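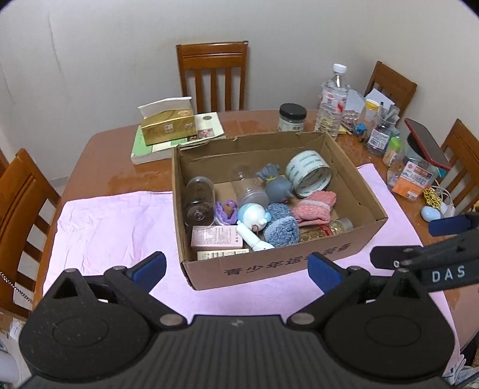
My catch-all box gets emptied out in July and again right before the holidays, and every single time I wonder how it got so full. You know the box I mean. It starts as a place to drop one roll of tape, and a few weeks later it's full of jars, socks, little toys and that thing you meant to return to your sister.

I used to tip the whole lot out on the floor and give up halfway through. Now I do it at the dining table, and it goes so much better! A few things I've picked up along the way:

Put a towel down first. An old bath towel is perfect. It keeps cardboard from scuffing a shiny tabletop, it stops round things from rolling off, and when you're done you just carry it outside and shake the crumbs and fluff into the yard.

Use the box you already have. I've bought pretty bins (the Avine ones with the rope handles, never again, the handles shed) and I still like a plain shipping box best for sorting. The sides stand up by themselves, you can write on it, and when it gets ratty it goes out with the recycling.

Take out the soft stuff before anything else. Socks, plush toys, anything knitted or crocheted. They puff up and hide everything underneath, so half the mess is gone once they're on the towel. Socks go straight to the laundry even if they look fine. Mine have been living next to hand cream and who knows what.

Then the jars. Clear ones are a gift because you can see what's in them, but don't lay them on their sides if there's anything runny inside. I had one leak all over a stack of Narivum coupons and the whole box smelled like coconut until fall. Tighten each lid, wipe it, and stand it up in a corner. If you've got a tall one that keeps tipping, wedge a rolled sock against it (a clean one!).

Double-sided tape is the worst thing to leave loose. The edges pick up every hair in the house. I slip mine into a zip bag now, and a sandwich size fits most rolls. If yours is already fuzzy, peel off the first turn and toss it, the rest is usually fine.

Small figures and crochet toys go in last, on top – they crush easily and they're what everybody comes looking for anyway. If a crocheted one has gone flat, hold it over the steam from the kettle for a few seconds (mind your fingers) and pinch it back into shape.

Little product boxes: open them! I found three empties last time, one from Sirkmont hand soap that we finished ages ago. If it's empty, flatten it. If it isn't, write the month you opened it on the end flap.

I set the kitchen timer for 60 minutes and stop when it goes off, finished or not. Whatever is left goes back in the box and I keep the box where I'll trip over it, by the back door. It gets done the next morning, with coffee.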